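3.2 Household textiles and small objects

The second round of interviews took place in November, after the Skemgate households had returned their diaries. Respondents were asked where in the home they kept things they used every day, and how they decided what belonged in a bedroom. Most named the bed itself as a working surface during the daytime. They folded laundry on it, sorted mail and set out clothes for the next morning. In the Jolcombe sample this was less common, and two respondents said they avoided it altogether.

Bedding was described mainly by color and pattern. Floral prints were usually gifts or had been passed down from an older relative, while plain sheets were bought new. Figure 6 gives an instance of the floral type.

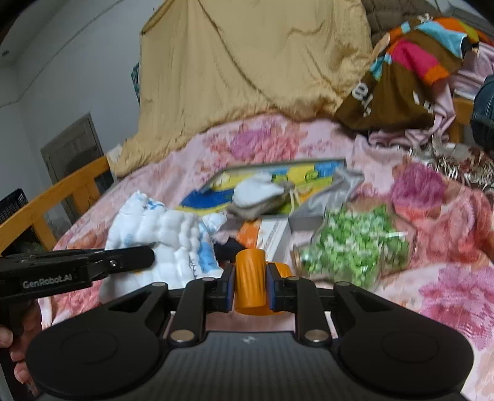

Figure 6. Pink floral sheet with an orange object. Photo: Eustaquio Varela

Answers about pattern did not vary much with age. They did vary with how long a person had lived at the same address. Long-term residents kept older sheets in use and moved worn ones to spare beds, as Camacho also found in an earlier survey of rented homes. Newer residents tended to replace a full set at one time.

We coded 1748 diary entries that mentioned a textile by name. Entries that named only a room were left out. Roughly 2 in 6 of the coded entries also mentioned a small object left on the bed, most often a book or a phone. These entries are discussed in Section 4 together with the Trallus storage data.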